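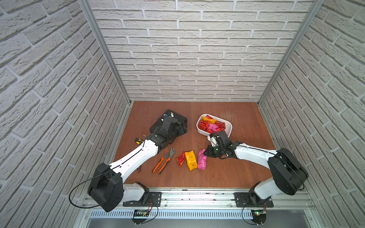
*Fig. 1. Two-arm cell, snack packet task. Tub at back right, three packets out on the table.*

**Unit 6: Setting up and sharing a two-arm cell**

Notes by Wael Filali, for the Mazurek lab section. Read before your first session in May.

House rules for the bench:

- Both arms are stopped before a hand goes past the front rail. One stopped arm is not enough.
- Write the position of every object on the run sheet, including tools. Pliers and screwdrivers count as objects if they are on the table during a run.
- Cable loops must clear the walls and the other arm through the full range of motion. Check this at low speed, 40 mm/s or less.
- Only one arm may be over the tub at a time. The other waits on its own side.
- Check the base plate bolts at the start of each session and initial the sheet.

If a packet falls off the table, stop, log it and start a new run. Do not put it back mid-run.

Run sheets go in the Cunach binder. Form 958 is for contact between arms, even light contact.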